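How I Score a Cricket Match on Paper (and How You Can Too)

Posted Jun 26, 2021

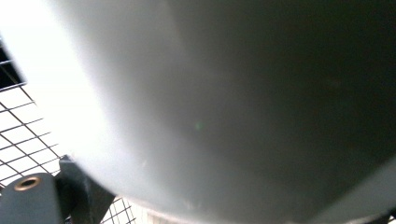 Reader Skurkeo wrote in after my last post to ask why anyone would still bother with a pencil when there are free scoring apps, and whether a beginner could learn the paper way in one afternoon. Yes to the afternoon! I learned in one, on a folding chair, with the wind trying to take the book out of my lap. As for why bother, I just like it. I watch the game better with a pencil in my hand, and a scorebook has never run out of battery on me in the 38th over.

So let's go through it the way I do it at Lightfoot, where I've been scoring the second team's games for a good few summers now. We use the plain club scorebook with the batting at the top, the bowling underneath and the run tally off to the side. Yours may be laid out a little differently, but the boxes are all there somewhere.

What you need

Two pencils, a decent eraser, a sharpener, and a couple of colored pens if you like color (I do, more on that below). A clipboard or a bulldog clip for the wind. Something to sit at. A watch, if your league wants times written down. And a hat, because you're going to be out there for hours and the shade always moves to where you aren't.

Before the first ball

Get the team lists early. I can't say this strongly enough. Chase both captains before the toss if you can, get the names spelled properly, and write down the date, the ground, who won the toss and what they decided to do. Put the two opening batters on lines one and two. Don't fill in the rest of the batting order, even if the captain swears it's settled! Captains change their minds the second a wicket falls, and then you've got a page full of crossing out.

Next, find the other scorer and sit beside them. Two scorers who talk to each other make a good book. Two scorers on opposite sides of the ground make an argument.

The symbols

Every ball gets a mark, and it really is a short list.

A dot is a ball with no run off the bat.
A number is the runs the batter scored: 1, 2, 3, 4, 6.
A W is a wicket that goes to the bowler. Run outs don't count for the bowler, so those don't get a W in the bowling section.
A plus sign is a wide. If they run on a wide, add a dot in a corner of the plus for each extra run.
A circle is a no ball. If the batter hits it for runs, the number goes inside the circle.
A triangle pointing up is a bye, and one pointing down is a leg bye, with the number inside.

That's the whole alphabet. I had mine written inside the front cover for my first season and I still peek at the triangles now and then.

Scoring one ball, step by step

Each ball gets written in up to three places, and I always do them in the same order.

1. The bowler. Find the bowler's box for this over and put the mark in it. I write my six balls in two columns of three, top to bottom.

2. The batter. Put the same run in the batter's line. Dots too, if your book has room. I like having the dots because you can see how long somebody was stuck.

3. The total. Cross off the runs on the tally, one stroke per run. For a four, I draw a line through all four numbers at once.

Bowler, batter, total. Say it under your breath if it helps. I mutter it all afternoon and the other scorers are used to me.

Extras go a bit differently. Wides and no balls go against the bowler and into the extras line. Byes and leg byes go into the extras line but aren't charged to the bowler, though the ball itself still counts as one of the six. A wide or a no ball isn't one of the six, so the over gets longer and you have to squeeze a seventh mark in. Write small!

Keep an eye on the umpire too. When they signal, wave back or hold up a hand so they know you've got it. They're supposed to wait for you before the next ball. Some of them wait very nicely and some of them need a bigger wave.

At the end of the over

This is where you catch your mistakes, so don't skip it. Write in the running total, the wickets down, the bowler's number and the bowler's runs so far. If the over had no runs charged to the bowler, join the dots into an M for a maiden. If there was a wicket in it as well, join them into a W. It's silly how pleased I get drawing one of those.

Then say the score out loud to the other scorer. If you both have the same number, carry on. If you don't, sort it out right then while you both still remember the over. I once let a one-run difference slide until tea and we spent the entire break hunting it down (a leg bye, naturally) while the sandwiches went.

When a wicket falls

Everything seems to happen at once here, so slow down. Write how out, the catcher or stumper if there is one, and the bowler. Close off the batter's line with a couple of angled strokes and put their total in. Then do the fall of wicket box: team score, wicket number, who was out, and the not-out batter's score.

After a run out or a catch, check which end the new batter has come to before the next ball. If you lose track of who's who, just ask. Shout to the boundary if you have to. I've done it plenty, and players would much rather be asked than have their runs go to someone else.

Adding it all up

At the end of the innings you've got three totals that must agree. Add up all the batters' scores plus the extras. Add up all the bowlers' runs plus the byes and leg byes. Look at your tally. Those three should be the same number, and when they are, it's a lovely feeling.

If they're off, start with the extras. It's nearly always the extras. Look for a no ball that got hit for runs and went down in only one place, or a leg bye that got charged to the bowler. After that, go over by over using your running totals, and you'll find the spot where things went wrong. Penalty runs are rare, but they go in the extras and nobody's bowling figures, so keep them in mind if you've had any.

Color, and a little extra credit

I give each bowler a color and write the batters' runs in the color of whoever bowled the ball. Blue for the opener from the far end, green for the other one, and so on. It's slower, but afterward you can see at a glance who got hit and who didn't. Try this once the basics feel easy, maybe in your second or third match.

I also keep a season total on the last page of the book. Our second team made 1899 runs in the league last season and 541 of them came from one opening bat, and I only know that from having the books on a shelf. The season before it was 1576, if you're curious, and we finished lower too.

Practice before you do a real one

Put on a recorded match and score ten overs of it, pausing whenever you like. Then do ten more without pausing. By the time you've done that you're ready for a friendly. Drulum and Troltora both have friendlies against us before we finish up in October, and there's a spare chair next to mine at either one. Bring your own pencil.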